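Puron Mesa: conjunto de episódios simulados de manipulação sobre mesa
Ficha do conjunto e regras de uso

Versão 3. Substitui a ficha da versão 2, que deixa de ser mantida. Quem já baixou a versão 2 deve ler pelo menos as seções "Regras de cena" e "Alterações".

Resumo

O Puron Mesa reúne 1.127 episódios gerados em simulação, com um braço de garra paralela e objetos de forma simples. Cada episódio traz imagens, estados das juntas, comandos enviados, poses dos objetos e um arquivo de anotação. O conjunto é mantido pela equipe do projeto Puron e serve para treinar e comparar políticas de manipulação antes de qualquer teste em equipamento físico.

Esta ficha descreve o conteúdo, mas a maior parte dela trata de regras: como uma cena deve ser montada, o que entra numa anotação, quando um episódio é recusado e como os resultados devem ser relatados. Contribuições que não seguem as regras são devolvidas sem análise do conteúdo.

Conteúdo do pacote

episodios/ contém uma pasta por episódio, com numeração contínua.
cenas/ contém os arquivos de configuração inicial, um para cada família de cena. São 61 famílias.
anotacoes/ contém os arquivos de texto com instrução, resultado e observações.
ferramentas/ contém o validador Rasska e os scripts de conversão.
LICENCA e ALTERACOES ficam na raiz.

Os episódios têm no máximo 4.000 passos de simulação. Um episódio que atinge esse limite sem cumprir a condição de término é gravado como "tempo_esgotado" e continua no conjunto. Não o apague nem o regrave com o mesmo número.

Regras de cena

A configuração inicial tem de ser reproduzível a partir do arquivo de cena e da semente. Posições ajustadas à mão na interface do simulador são aceitas durante o desenvolvimento, desde que sejam exportadas para o arquivo antes da gravação.

O tampo e o fundo são lisos e sem textura nas famílias básicas. Variações de material e de iluminação pertencem às famílias com sufixo "var" e nunca são misturadas às básicas.

Cada objeto manipulável recebe uma cor que não se repete na mesma cena. A cor faz parte do nome do objeto na anotação, e o nome tem de ser o mesmo na instrução, no arquivo de poses e nas observações. Tons próximos são permitidos entre um objeto manipulável e um suporte, mas não entre dois objetos manipuláveis.

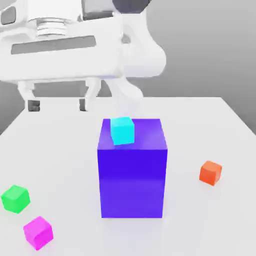

Suportes e obstáculos são declarados à parte dos objetos manipuláveis, mesmo quando têm forma parecida. O campo "papel" aceita os valores "alvo", "distrator", "suporte" e "obstaculo", e um mesmo corpo pode ter mais de um papel quando a tarefa exige. Uma caixa azul-violeta com um cubo ciano em cima é registrada como suporte desse cubo, e o cubo leva a relação "sobre" apontando para a caixa. Os cubos laranja, verde e magenta, apoiados diretamente no tampo, levam "sobre" apontando para a mesa. Relações de altura não podem ser deduzidas só da coordenada vertical: o validador compara a relação declarada com os contatos calculados pelo simulador e recusa a cena se houver divergência.

A orientação dos cubos em torno do eixo vertical é livre. Anote-a em radianos, no referencial da mesa, sem arredondar para múltiplos de 90 graus.

Regras para a garra

Um episódio começa com os dedos abertos e sem objeto entre eles, salvo nas famílias com prefixo "seg", dedicadas a tarefas que partem de um objeto já seguro. A abertura inicial é gravada como valor medido. O valor comandado vai em campo separado.

Contato entre os dedos e o tampo é permitido apenas com as pontas e abaixo do limite de força definido no arquivo de cena. Contato do corpo da garra ou de um elo do braço com suporte, obstáculo ou mesa encerra o episódio com o resultado "colisao". A regra vale também quando a tarefa chegou a ser cumprida antes do contato.

Passagens do braço por cima de objetos empilhados devem respeitar a folga mínima da família. A folga é medida entre as malhas de colisão. Malhas visuais não servem para essa medida, e imagens também não, já que um elo em primeiro plano pode se sobrepor a um objeto na projeção sem estar próximo dele.

Anotações

A instrução é uma frase no imperativo, em português, com um único verbo principal. "Coloque o cubo verde ao lado da caixa" é aceita. "Pegue e arrume os cubos" não é.

"Esquerda" e "direita" referem-se sempre à vista da câmera frontal. Se a instrução depender do referencial do robô, use as coordenadas e marque o campo "referencial" como "base".

O resultado recebe um destes valores: "sucesso", "falha", "colisao", "tempo_esgotado" ou "invalido". O valor "invalido" é reservado a defeitos da simulação, como objetos que atravessam o tampo ou saltos de pose entre passos consecutivos. Uma tentativa malsucedida da política é "falha", por mais estranho que seja o movimento.

O resultado é atribuído com base no episódio completo e na condição de término escrita no arquivo de cena. Não atribua resultado a partir de uma imagem isolada.

Validação

Toda contribuição passa pelo Rasska antes do envio. O validador precisa terminar sem erros, e os avisos devem ser comentados no campo "observacoes". A revisão posterior é feita por 3 pessoas que não participaram da gravação. Havendo desacordo quanto ao resultado, vale a condição de término; se ela for ambígua, a família inteira fica suspensa até a correção do texto.

Relato de resultados

Ao publicar números obtidos com o Puron Mesa, informe a versão do conjunto, as famílias usadas, as sementes e a quantidade de tentativas por família. Episódios com "colisao" e "tempo_esgotado" contam no denominador. Episódios com "invalido" são excluídos e a quantidade excluída tem de aparecer no relato.

As famílias da divisão Skirgate são reservadas para avaliação. Não podem ser usadas no treinamento, no ajuste de parâmetros nem na escolha entre modelos. Quem tiver usado essas famílias por engano deve dizer isso no relato e apresentar os números sem elas.

Limites de uso

Desempenho em simulação não demonstra segurança em equipamento físico. O conjunto não contém pessoas, não modela falhas de sensor e usa uma aproximação simples do atrito. Ele não substitui a análise de risco da célula nem a verificação de velocidades, forças e paradas exigida no local da instalação.

Não use o conjunto para escolher limites de força em tarefas com contato humano.

Alterações

Versão 3: separação entre suporte e obstáculo; abertura da garra gravada como valor medido; inclusão da divisão Skirgate; correção das relações "sobre" em cenas empilhadas. Publicada em julho.
Versão 2: conversor para o formato Cárdenas; limite de passos unificado.

Problemas conhecidos

O conversor Cárdenas perde o campo "referencial" quando o valor é "base". Até a correção, copie o campo manualmente depois da conversão.

Em algumas famílias "var", as sombras são calculadas com resolução menor que nas demais. As poses e os contatos não são afetados.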